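4.3 Grip loss on soft goods

The most interesting fault in the Didier trials was also the quietest. Over 838 lifts, the Wiseo controller reported a secure hold 19 times when one hand had already begun to slip.

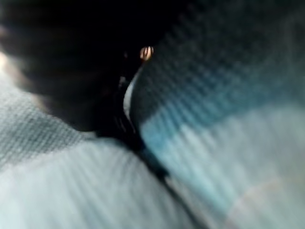

We were delighted to find a pattern! In the logs, false holds clustered where fabric bunched under a fingertip and the pressure reading stayed high.
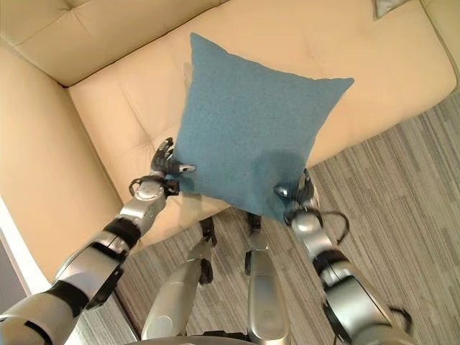

Cushions gave us our best test. A firm pinch at one side says little about the other, so we compared both wrists. With a square cushion held between two hands above a sofa, a dent beside one hand can look like a solid grip — and the controller read it that way.
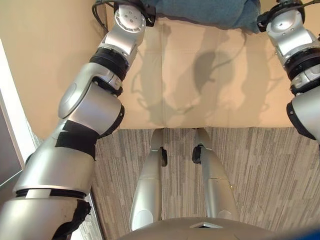
Figure 4. Both arms with a draped blue fabric between them, Londside trials.

Sampling at 1000 Hz exposed the slip early enough to stop the arms safely.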